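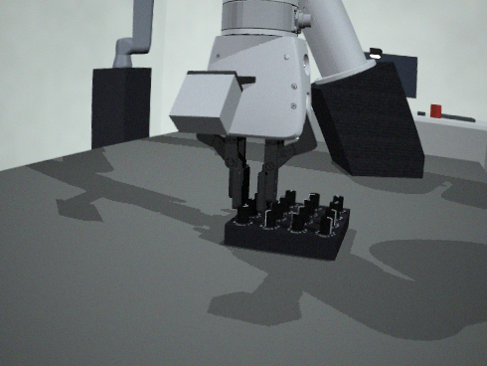
Demonstrators Wanted for the Tlapale Project

Clenovard is looking for people to operate a simulated robot arm by remote control and record demonstrations of a peg task. Each person attends five sessions at our office. The work is paid. No experience with robots, programming or 3D software is needed.

Applications are open until February 18, 2018. Sessions run from the week after that through the end of June.

About the project

Tlapale is a project to teach an arm with a two-finger gripper to handle pegs and a peg board. We are doing this from demonstrations. A person drives the arm through the task, the software records every movement, and the recordings are used to train a controller that will later attempt the task without a person driving.

All of the work in this round is done in simulation. You will see the arm and the table on a monitor and move the gripper with a handheld controller. The controller follows the position of your hand, so if you move your hand left, the gripper moves left. A trigger under the index finger opens and closes the fingers. There is a foot pedal that disconnects your hand from the arm while it is held down, so you can bring your hand back to a comfortable position without dragging the gripper across the board.

The simulation software comes from our partner Jeltora, and some of the menus and the login screen carry their name. You will be working for Clenovard and will be paid by Clenovard.

We need 2096 accepted demonstrations in this round. That is why we are hiring a group of people for a few sessions each. We also want to record different people doing the same job. Two people will rarely come at a peg from the same angle or at the same speed, and the recordings are more useful to us when they include those differences.

What you will do

You will work on one board layout at a time. The pegs stand close to one another in places, and the fingers have to come down between them. A prompt at the top of the monitor tells you which peg to pick up and which hole it goes to. You then:

Move the gripper over the peg and lower the fingers on either side of it.
Close the fingers and lift the peg clear of the board.
Carry it over the others and line it up with the target hole.
Lower it until the prompt turns green, then open the fingers.
Back the gripper straight up and return it to the start position.

That is one demonstration. Press the button on the side of the controller to save it or the one below it to throw it away. The pegs are then reset and the next prompt appears.

A demonstration is accepted when the right peg ends up seated in the right hole and no other peg has been knocked out of place. A small correction on the way is fine, and we want you to keep going if you miss the hole on the first try. Please do not throw away a recording only for being slow or a little clumsy. The controller we are training needs to see how a person recovers from a near miss. Throw it away if you dropped the peg off the table, picked up the wrong one, or stopped in the middle to scratch your nose.

You are not paid by the number of demonstrations and there is no quota. Most people in our earlier trial got faster by the second session and then stayed at a steady pace.

In the last two sessions the task changes slightly. You will be asked to do it from a different camera view, and part of the time with the light in the simulation moved, so that the shadows on the table fall in other places. People tend to use shadows to judge how high the gripper is above the board, often without noticing it, and the first few tries with the new lighting may go badly. Keep saving the ones that meet the rule above.

Sessions and place

Each session is 90 minutes, including two breaks. The first session starts with instruction and free practice, and nothing you do in the practice part is recorded.

Sessions take place on the second floor of the Canuveck building. There is an elevator. Free parking is behind the building, entered from the side street, and the front door is kept locked, so use the intercom and ask for Clenovard. Bicycles can go in the hallway.

Morning, afternoon and early evening slots are available. You can take your sessions as close together as two per week, but not two in one day. We have found that hand and shoulder fatigue shows up in the recordings if people do more than that. Please try to finish all five within six weeks of your first one.

There are two stations in the room, with a partition between them. A staff member will be present for every session and will be at a desk near the door. You are welcome to wear headphones. The task has no sound of its own except a short tone when a recording is saved.

Pay

The full set of five sessions pays $208. If you stop before finishing, you are paid an equal share for each session you attended, and you do not have to give a reason. The first session is paid even if you or we decide afterward that it isn't a good fit.

Payment is by check or direct deposit within two weeks of your last session. We will need a tax form from you at the first visit, and the staff member will have blank copies. We do not pay travel costs.

If we cancel a session less than a day ahead, or if the system is down when you arrive and can't be brought back in half an hour, you are paid for that session anyway and we will book another.

Who can apply

You must be 18 or older and allowed to work in the United States. You also need:

Normal vision, or vision corrected with glasses or contacts.
Comfortable use of one hand for holding and moving a light controller, with your elbow supported by an armrest.
Enough English to follow spoken instructions and short prompts on a monitor.

Left-handed and right-handed people are both wanted, and we are short of left-handed people at the moment. The station can be switched over in a few minutes, so tell us which hand you plan to use when you apply.

If you do not have the use of your feet, or would rather not use the pedal, the same function can be set to a button for your free hand. Chairs and tables are adjustable, and a wheelchair fits at either station. Write to us if you need something else changed and we will tell you plainly if we can do it.

You should not apply if you get motion sickness easily from video games or moving camera views. The view stays still during the task but it jumps between layouts, and a few people in the trial found this unpleasant.

People who play a lot of video games sometimes ask if that is an advantage. It helps in the first session and makes little difference later. People who sew, solder, repair things or play an instrument have done just as well – and so have people who do none of these.

What we record

We record the position of the controller, the trigger and the pedal, the movements of the simulated arm and gripper, the positions of the pegs, and the rendered views from the simulation. There is no camera on you and no microphone. Your recordings are stored under a number. The list that connects numbers to names is kept on a separate computer for payroll and will not be shared with Jeltora.

The recordings will be used for training and testing controllers, and a portion of them may be released later for other researchers to use. The released files would carry only the number, your dominant hand and which session it was. You will be asked to sign a consent form that covers this. If you agree to the work but not to the release, there is a separate box for that, and it doesn't affect your pay or your chances of being taken on.

You can ask us to delete your recordings up to 30 days after your last session. After that they will have been mixed into training sets and we cannot pull them out again.

How to apply

Use the application form on the Clenovard website, under Open Calls, and choose Tlapale Demonstrators. It takes a few minutes to fill in. Please include:

Your name, phone number and email address.
The hand you will use.
The times of day that suit you, and any weeks you will be away.
Anything we should know about seating, the pedal or access to the building.

A resume is not needed. There is no interview, only a short phone call to confirm that you understand the task and to book your first session. Calls will be made during the week after the closing date. If we have more applicants than slots in your preferred time of day, we will offer you a different time first and then put you on a waiting list. People do drop out, so the waiting list is worth staying on.

If you took part in the earlier trial you may apply again. Say so on the form, as you can skip the instruction and most of the practice. The controller has changed since then and the trigger is lighter, so we will still give you some time to get used to it.

Two people from the same household may both apply, and can be booked at the two stations for the same slot if they want to travel together. Children can't be in the room during sessions, and there is no waiting area on our floor.

Questions about the work, the consent form or the building can be sent through the contact page with Tlapale in the subject line. Please do not call the Canuveck front desk, as they do not have our schedule and can't book or change sessions.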